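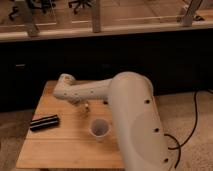 Le plateau de bois, avec le cylindre noir posé à gauche.

Entretien du plateau de travail : état des lieux et règles de rangement

Publié le 11 juillet 2025

Le présent billet fait suite à celui du mois d'avril, consacré à l'aménagement de l'atelier de Virnarville. Plusieurs lecteurs avaient alors demandé des précisions sur la table, sur son entretien et sur la manière dont les objets y sont disposés. Il convenait de leur répondre de façon plus complète que dans les commentaires.

Le meuble a été acquis d'occasion à Tremside, auprès d'un particulier qui cessait son activité. Il a été payé 156 euros, transport non compris. Son plateau rectangulaire, de teinte miel, présente un veinage bien lisible dans le sens de la longueur. Sous un éclairage chaud, le bois prend une nuance orangée que l'on ne retrouve pas en plein jour, et il est recommandé de ne pas juger de la couleur d'une finition à la seule lumière des lampes. J'ai commis cette erreur lors du premier essai et j'ai dû reprendre l'ensemble.

S'agissant de la finition, le choix s'est porté sur l'huile Uzor, appliquée en deux couches fines au chiffon. Le vernis avait été envisagé. Hye-jin Ok, consultée à ce sujet, l'a déconseillé pour un plateau soumis à des frottements répétés : une rayure dans le vernis oblige à poncer toute la surface, tandis qu'un bois huilé se reprend localement. Son avis a été suivi. Chaque couche demande 40 minutes de pénétration avant essuyage de l'excédent, puis une nuit complète de repos, fenêtre entrouverte.

L'entretien courant se fait au chiffon à peine humide, toujours dans le sens du fil. Les produits ménagers parfumés sont proscrits. Le nettoyant Pusby, que j'employais auparavant sur l'ancien bureau, laissait un voile gras dont il a été difficile de se défaire ; le flacon a rejoint le placard de l'entrée, où il sert désormais aux plinthes. Une attention particulière est portée aux lignes plus sombres qui traversent le bois, où la poussière se remarque davantage. Une brosse souple suffit.

Reste la question du rangement, sur laquelle les avis divergent. In-ho Ryu, qui partage l'atelier, est partisan d'un plateau dégagé chaque soir. Ma pratique est plus souple : ce qui sera repris le lendemain matin demeure à sa place. Nous sommes convenus d'une règle intermédiaire. Les objets en cours d'usage peuvent rester sur la table, les autres regagnent le tiroir. Les tasses sont admises sur la desserte uniquement, et cette disposition ne souffre aucune exception depuis l'incident du café.

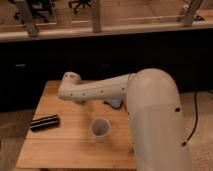
Même table : le cylindre noir et ses fines rayures claires, légèrement de biais sur le bois.

Les objets cylindriques appellent une remarque complémentaire. Sur une surface lisse, ils roulent au moindre choc et finissent sous les meubles. Il a été question d'une rainure fraisée dans le plateau, mais l'idée d'entamer le bois me déplaît. Une simple baguette, retenue par deux points de colle réversible, ferait l'affaire. In-ho Ryu propose un feutre mince. La décision est reportée à l'automne.

Il est également prévu de vérifier l'aplomb des pieds, le sol de l'atelier accusant une légère pente vers la porte. Une cale provisoire en carton plié remplit cet office depuis le déménagement et devra être remplacée par une pièce en liège.

Les lecteurs disposant d'une expérience des bois huilés en pièce peu chauffée sont invités à en faire part dans les commentaires. La question de la reprise hivernale, en particulier, demeure ouverte : faut-il repasser une couche avant les premiers froids ou attendre le printemps ?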